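Getting painter's tape off a wall without taking the paint with it
Home Repair > Paint and Walls
Posted by Agathe Delaunay, 2020-05-24

I painted stripes in my hallway. Wide ones, because I saw them in a magazine and had a free week and poor judgment. The base coat is Griltex eggshell in a sort of oatmeal, and the stripes are a darker oatmeal, for drama.

The stripes look fine. The tape is the trouble. I got busy and left it up for 13 days, and now when I pull it the oatmeal comes along in long rubbery ribbons. I've done one strip and it looks like something with claws lives here. There are a lot more strips to go. Is there a way to get the rest off, or do I learn to love blue?

The walls are drywall, painted before by whoever had the place ahead of me. I have no idea what they used. I did not prime. Please be gentle.

Ivar Tangen
Stop pulling, for a start.

What you've got is paint that has dried into one skin across the wall and the tape. Pull the tape and you pull the skin. Take a sharp utility knife, new blade, and run it lightly along the edge of the tape where the two colors meet. Lightly. You're cutting paint, and the drywall paper under it would like to be left out of this.

Then warm the tape with a hair dryer on medium, a foot or so at a time. Old adhesive gets stiff and a little heat makes it let go. Peel back on itself at a low angle, slow enough that you get bored. If the paint starts to lift, stop, cut again, and come at it from the other end. 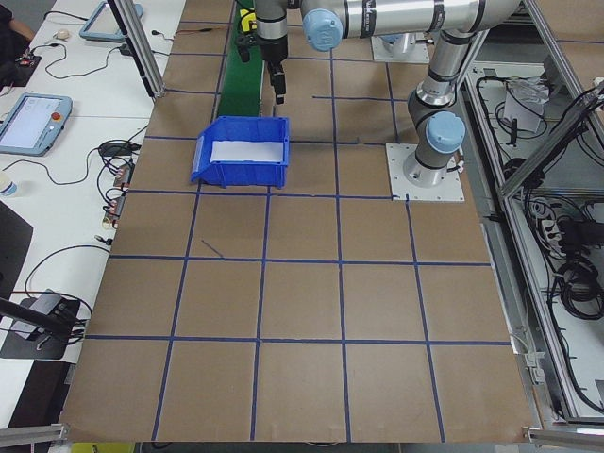 Change the blade more often than you think you need to. A dull one drags, and dragging is how you got the ribbons. I snap off a fresh section after every couple of strips and my wife says I'm wasteful, but my hallway has paint on it.

For the strip you already wrecked: scrape off whatever is loose, feather the edges with 125 grit, skim with a thin coat of joint compound, let it dry overnight, sand again, prime, paint. It's a dull afternoon. There are worse ones.

Abimbola Adebisi
just use a hair dryer

Afshin Moradi
Ivar has it right on the tape, but I'd worry more about the wall. Latex coming off in rubbery ribbons usually means it never stuck to what was underneath. If the last people used oil paint - and plenty of older hallways have it - your eggshell is sitting on top like plastic wrap on a bowl.

Easy test. Rub a hidden spot with a cotton ball and some rubbing alcohol. If the old paint comes off on the cotton, it's latex and you may have just had a dusty wall. If nothing happens, it's probably oil, and you'll want a bonding primer before any repainting. If the house is old enough that lead is a possibility, get a test kit before you sand anything at all.

I did my own stairwell over oil paint with no primer, one July, in a heat wave. It held up well until somebody leaned on it. I ended up stripping the lot with a scraper and re-doing it over 6 evenings, and I now own more primer than a person living alone can explain.

Also, next time pull the tape while the last coat is still a bit tacky. The can says so. I have never read the can either.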